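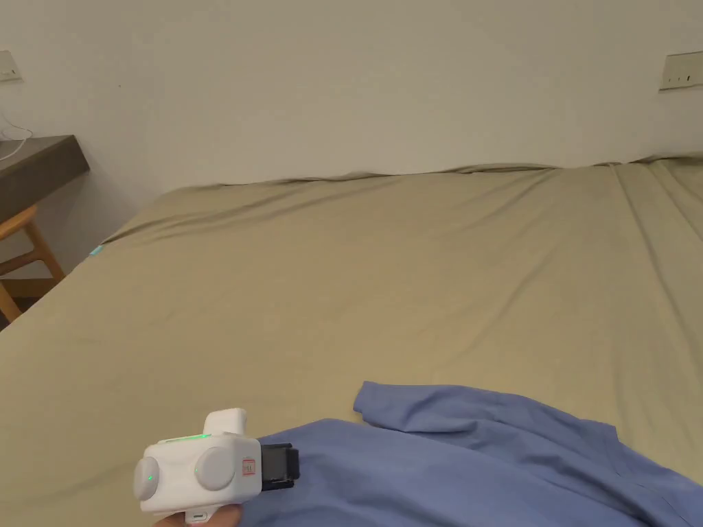
Folding on a Bed: Pictures from the Helmy Project

Posted 2019-08-18

I've been promising a gallery for ages, and I finally sat down and put one together! If you're new to this page, Helmy is our attempt to teach a robot arm to handle laundry by having people do the work themselves with a gripper in their hand. You hold the thing, squeeze, pick up a sleeve, put it down where you want it, and the recording becomes one training run. The arm back at the Rekside lab never has to leave its bench while we collect, and I get to spend my working day making a mess of other people's beds.

Most shirt folding work I'd read before we started happens on a table. A table is lovely. It's flat and hard, and if you slide a gripper jaw along it to get under a hem, the table stays put. A mattress gives. You press down to get hold of one layer of cotton and the whole surface sinks with you, and half the time you come up with a nice big pinch of bedsheet along with the shirt (we call this "catching the bed", and it has its own column in our log sheet).

So the question for this round was simple enough to fit on a sticky note: if we train only on tabletop runs, how badly does Helmy do on a bed, and how many bed runs does it take to fix that?

We started from 2,000 tabletop runs that we already had from last November. On top of those we recorded 800 new ones on beds, in borrowed bedrooms in Trekbridge and out at Vuscombe. Same folding order every time: near sleeve in, far sleeve in, bottom hem up to the collar. We let people be a bit sloppy. I was strict about it in the first week and then gave up, and I'm glad I did - the sloppy runs had a lot more regrasping in them, and regrasping was the thing the arm was worst at.

A few notes on how we set up, for anyone who wants to try it:

The shirt gets dropped, never laid out. I hold it at shoulder height, let go, and whatever shape it lands in is the start of the run. If it lands in a total ball we keep that too.

Sheets stay however they are. I used to go around and pull the fitted sheet tight before each session, and we ended up with a policy that got confused by wrinkles. Now if a corner has popped off the mattress, it stays popped off.

Plain colors came first, patterns later. Stripes on stripes are still a nightmare and I don't have much good news there.

We check the gripper at the start of every session by closing it on a folded card and reading off the width. If the number has drifted, we redo the calibration, and I go and make tea, which has become a bit of a habit even when the number is fine.
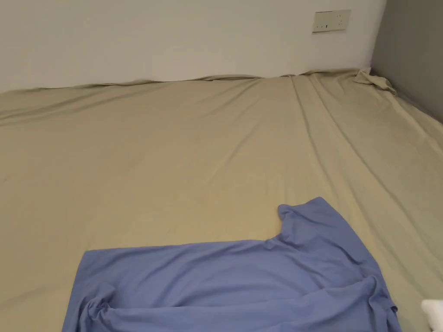
The wrinkles ended up being the most interesting part of the whole round, at least for me. A long crease in a bedsheet looks an awful lot like the edge of a garment when you're a neural network that has only ever seen tabletops. The tabletop-only version of Helmy would go confidently for a ridge in the sheet, close on it, and lift. Then it would carry on with the next step of the fold as if it had a sleeve in its jaws. I watched it do this over and over and I still find it a little bit charming.

Adding the bed runs cured most of that. I tried them in small helpings to see where the improvement came from, and by the time 300 were mixed in, the grabs at bare sheet had become rare enough that I stopped writing a comment next to each one. The rest of the 800 helped with something different, which was how hard to press. You can see it in the jaw height traces: the early versions stop at the height where a table would be and close on air or push way too deep, and the later ones come down, touch, and settle before closing.

We did lose some data along the way. Six of the tabletop runs had a timing problem (the gripper recording and the video had slipped apart by more than I was willing to live with), so if you look at the training list you'll see 1,994 of them and not the full set. I went back and forth on whether to repair them. I could have lined them up by eye, but I'd have been guessing, and out they went.

Things that still don't work: anything with buttons, anything very thin, and the last fold when the shirt has ended up close to a wall. That one is my current headache. People solve it without thinking, they just drag the whole shirt toward themselves and start again from a nicer spot. We do have runs where someone does exactly that, but there are very few of them, and Helmy has so far learned to drag the shirt and then kind of stop, like it forgot why it came into the room. I think we need more runs that begin with a drag, and I've started setting up the drops with that in mind.

The other thing I'd like to change is where people stand. Nearly everyone works from the long side of the bed, so the view is always across the mattress, and when I tested from the foot end the first grasp got noticeably worse. It's an easy fix on paper. In practice a lot of bedrooms are small and the foot of the bed is hard to get to, so I've been looking for rooms with a bit more space around the mattress. If you live near Trekbridge and have one, please write to me! A session takes an afternoon, we bring our own shirts, and we'll make the bed before we go (properly, corners and all).

Next up is towels, which I'm told are easier. I've folded enough of them with the gripper this past week to have my doubts - they're heavy, and once one starts slipping out of the jaws there isn't much you can do about it except pick it up and go again. I'll add more pictures when the first towel batch is through.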